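Wiping Down a Speckled Work Surface
Project report, Kitchen Materials and Cleaning, course 2903
Chae-won Nam

Summary

This project looked at the gray speckled work surface in the shared teaching kitchen in the Isaksson building. Students using the kitchen often leave it thinking it is clean, and the next group finds crumbs, peel and sticky spots. I wanted to know how much of this comes from the pattern and shine of the surface itself, and whether a short change to the cleaning routine would help. I compared two ways of checking the surface after cooking, asked users what they look for when they wipe down, and wrote a new instruction card. The new check took longer to explain than I expected but was easy to follow. It worked best for light debris and least well for dark debris.

Background

The kitchen is used by the food preparation class in the morning and by student clubs in the evening. The work surface has a gray base with a dense pattern of small dark flecks and some lighter ones. It is polished. People like it, and several told me it "always looks clean." The kitchen supervisor said the same thing, but meant it as a complaint.

A plain white surface shows nearly everything dropped on it, apart from flour, salt and sugar. A plain black surface shows flour and water marks. A speckled surface sits somewhere in between, because small debris has the same size and shape as the pattern. Ground pepper and coffee are the hardest. I had read some general advice on this before starting, mostly from home improvement pages, but it was all written for people choosing a new countertop. I couldn't find much for people who already have one and need to clean it.

The light also matters. A white curtain hangs in soft folds behind the surface, and the polish picks up a pale reflection of it near the far edge. In that lighter area the flecks blend into a smoother gray. Close to the front they look larger and are easy to tell apart. When I started I assumed the far edge would be the easiest part to check, since it is the brightest. Users told me the opposite. They said the shine made them stop looking.

Bowls and pans add to the problem. A bowl left out during the wipe-down gets wiped around, and whatever is beneath it stays there. I saw this many times during my practice sessions, and I did it myself. The pale green bowl was the one I used most, because it is light enough to move with one hand and I had no excuse for not lifting it.
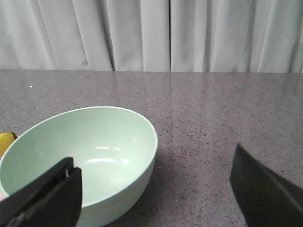
Method

I ran the comparison over several evening sessions in January. Each session lasted 60 minutes, including cooking, cleaning and the check at the end. Five students took part, all of them regular users of the kitchen. They were told that the project was about cleaning but not that I was interested in the pattern of the surface.

Everyone prepared the same things: a lemon dressing, a pan of rice and some toast. I chose these because they leave different kinds of debris. Toast leaves crumbs, some pale and some dark. Rice leaves pale grains that are easy to see on gray. Lemon leaves juice, pips and small bits of zest. The juice is clear and can't be seen at all from above once it has spread out thin, but it feels sticky after it dries.

After cooking, the students cleaned in the way they normally would, with a damp cloth and the Plendex spray that is kept under the sink. Then one of two checks was done.

The standing check is what people already do. You step back, look at the surface from standing height and decide if it is clean.

The low check was new. Everything is lifted off the surface first. You bend down until your eyes are just above the level of the front edge and look along the surface toward the curtain. Then you run a dry palm slowly from the far edge to the front.

When the check was finished, I went over the same area with a white paper towel and looked at what came off. I sorted it into light debris, dark debris and sticky residue, and wrote down whether there was none, a little or a lot. I didn't weigh anything. The amounts were too small for the scale in the kitchen.

I also made a short form in Clusteo that asked users where on the surface they look first, what they usually find, and whether they move pots and bowls before wiping. It was open to anyone who used the kitchen that month.

Food quality and waste

The lemons caused a side question that I hadn't planned for. Some of the fruit in the kitchen was bruised or browned near the stem, and students weren't sure if they should use it. A couple of them cut the bad part off on the work surface without a board, which left brown bits that were very hard to find afterward.

I added a rule for the remaining sessions. Fruit had to be looked at on all sides before use, including the stem end. If the brown area was only in the rind, the lemon could be used for juice but not for zest. If the flesh underneath was soft or smelled off, it went in the compost. All trimming was done on a board. This isn't a food safety standard, only what we agreed on so that everyone handled the fruit the same way. 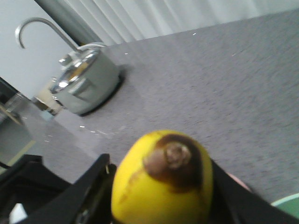
Lemon with a large brown patch around the stem, and the stainless steel saucepan on the gray surface.

The saucepan turned out to be more trouble than the bowl. People put it down while it was still hot and then left it alone, which was sensible, but by the time it could be moved the wiping was done. White specks of debris around a pan are quick to spot. The ones under it are missed every time unless someone goes back.

Results

The standing check missed something in every session. Most often this was dark toast crumbs or sticky residue. Light debris was usually caught, except near the far edge, where the reflection is.

The low check caught nearly all of the light debris. From a low angle, crumbs and grains stand up from the surface and can be told apart from the flecks, which are flat. Before the project I thought the difference would be one of color, but the students said they were looking for height. One wrote on the form that it was "like looking for bumps in a road."

Dark debris was still a problem. Coffee and pepper weren't part of the recipe, but there was often some left from other groups, and the grains are too fine to stand up much. The palm found these better than the eyes did. The palm was also the only thing that found dried lemon juice.

In the Clusteo form, most people said they look first at the area right in front of them. Few said they look at the far edge. Many said they move bowls before wiping, and hardly anyone said they move pans. This matched what I saw.

The low check didn't add much time to the session. The slow part was clearing everything off, and I think that would be true of any proper wipe-down.

The instruction card

The old card said "Leave surfaces clean and dry." I replaced it with the following text, which is now taped inside the cupboard door above the sink.

Move everything off the surface, pans too. Put hot pans on the stove.
Wipe from the far edge to the front.
Dry with a clean towel.
Bend down and look along the surface from the front edge.
Run a dry hand over it. Wipe again where it feels rough or sticky.

The first version was longer and had a paragraph on why speckled surfaces hide crumbs. It was printed by Handusero, the student print shop, and looked good, but people only read the first two lines. I cut the paragraph and made the type bigger.

Limits of the project

The group was small and everyone in it knew they were taking part in a cleaning project, so they probably cleaned better than usual. I did all the sorting myself – a second person would have been useful, mainly for deciding what counted as "a little." All the sessions were in the evening with the ceiling lights on. I don't know if the low check works as well in daylight, when more light would come from the curtain side.

I also only worked with one surface. A matte surface with the same pattern might behave differently, because there would be less reflection to look along.

Questions from the class presentation

I gave a short talk on the project at the end of the term. The questions below are the ones I thought were worth writing up. Most were about the polish. On this surface the reflections run in long pale bands down from the far edge and fade out toward the middle, and past that point only the plain speckle is left. Someone suggested treating these as two zones with different checks. I think it would make the card too long, but the idea is a good one for a follow-up.
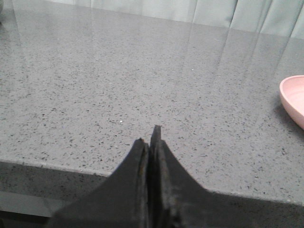
Would a different cloth make the low check unnecessary?
A better cloth picks up more, but you still need some way of seeing what it left behind. I tried a microfiber cloth after the sessions were over and it was good on crumbs. It smeared the lemon juice as much as the ordinary cloth did.

Did you consider asking for a plain surface to be installed?
I asked the supervisor, and there are no plans to replace anything. The surface is in good condition and doesn't stain easily.

Why check with a bare hand and not a paper towel?
The towel was for my own measuring. For daily use a clean, dry hand is faster and doesn't make any waste. People with cuts on their hands should wear a thin glove.

Next steps

The supervisor has agreed to keep the card up until summer. I would like to repeat the comparison in the morning class, with coffee added to the recipe, and have another student do the sorting.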